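**Progress report to Planis, second reporting period**
Wed 31 July
Project: Tunness (two-armed handling of awkward household goods)
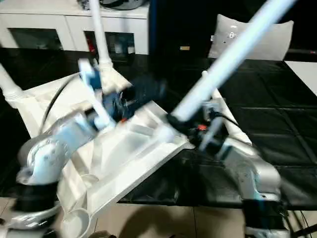
Helmi Honkanen wrote in the margin of the February report that she had read all of it, liked the charts, and still couldn't tell what we would do differently if the money ran out tomorrow. She asked that the next report say plainly which examples the system learns from, which ones we throw away, and who decides. Fair enough. There are no charts in this one.

## Where we are

The grant pays for a collection of recorded examples: a person drives the two arms through a job, everything gets logged, and the learning system is later trained to do the same job on its own. We promised you large, light, badly shaped objects, the kind with legs. In the proposal this sounded bold. In practice it means that the operators spend their days turning over white plastic things with tubes sticking out of them.

We have finished 17 of the 28 tasks on the agreed list. By the schedule in the proposal we should have finished 20. The missing three are all tasks where both arms have to hold the same object while one of them changes its grip. I wrote the schedule, and I gave those tasks the same time as "put the cup on the shelf."

## What counts as an example

An example is one full attempt, from arms at rest to arms at rest, by one operator, with the instruction written down before the start. The last part is new. Until this spring operators wrote the instruction afterward, and the result was a remarkable run of people who had set out to do exactly what they ended up doing. One recording was labeled "tilt frame and lower it gently to the left." Anyone who watched it would have gone with "drop frame."

Each attempt now gets one of these marks:

- **Clean.** Done as instructed, no outside help.
- **Recovered.** Something slipped or jammed and the operator fixed it with the arms.
- **Failed.** Kept, but in its own folder.
- **Void.** Logging fault, wrong instruction, or a hand reaching in to help.

The operator gives the first mark. A second person who wasn't at the table gives another without seeing the first. If they disagree, I watch it and decide, and my name goes in the log so there is someone to blame.

The only attempts we delete are void ones. In the first period we also deleted the failed ones, which made our numbers look excellent and our system rather stupid. It had never seen a grip go wrong, so when one did it carried on with great confidence and nothing in its fingers.

## What we've learned about the hard ones

Tubes are easy to hold and a nuisance to steer by. When one gripper has a tube and the other is pressing on a flat panel, the arm on the tube has all the leverage and the operator tends to trust it too much. The object then swings about the panel side. Our better operators let the tube arm go slack for a moment and lead with the other one. We couldn't have written that down in advance, and I'm not sure they could have either. It does show up in the recordings, which I take to be the point of the project.

Speed is the second thing. Operators get faster with practice, and the faster they get the more the camera view smears at exactly the moments we care about. We tried asking them to go slowly. They went slowly in the way that people drive past a parked police car, and the motions came out stiff and odd. We now let them work at their own pace and accept blurred stretches as long as the arm positions were logged properly throughout. The system has to cope with its own motion blur sooner or later, so it may as well start now.

Third, color. White plastic gives the vision side very little to go on: a panel, a lip, a rib and a channel all come through as slightly different whites. The Hegazy labeling tool, which we licensed to mark edges automatically, marks shadows instead, neatly and without hesitation. We have gone back to marking contact points by hand for the large white objects and kept Hegazy for everything else. This cost us most of the time I had set aside for catching up.

## Tidiness

You asked whether the background should be cleared for recording. We went back and forth. A system trained in a bare room turned out, in our small trial, to be easily upset by furniture. We leave things where they are and move a few of them between sessions, and the move goes in the log. The table surface stays the same for the whole of a task. Changing both at once left us unable to say which one had caused the trouble, and we had a lively afternoon finding that out.

## Money

Spending is in line with the budget except in two places. Gripper fingers wear faster than planned, and we've gone through the spares meant for the full year. Operator hours are also over, entirely on the two-arm tasks. I'm asking to move the unspent travel money to cover both. The trip to Plolholm can be replaced by a call, and I say this as the person who was looking forward to the trip.

## What would we do if the money ran out tomorrow

We would stop collecting and finish the second marking on what we have. The 17 completed tasks would be usable by someone else, with instructions, marks and failures included. The tasks in progress would not be, and I wouldn't hand them over pretending they were.

## Next period

1. Finish the three overdue two-arm tasks before starting anything new.
2. Train on the recovered examples separately and see whether they help as much as we think. If they don't, we'll stop spending hours on them.
3. Have someone outside the team re-mark a random batch, including the ones I decided.
4. Send a revised schedule, written this time with an operator in the room.

We need an answer on the travel money before the next order for gripper fingers goes in. Everything else can wait for the regular call.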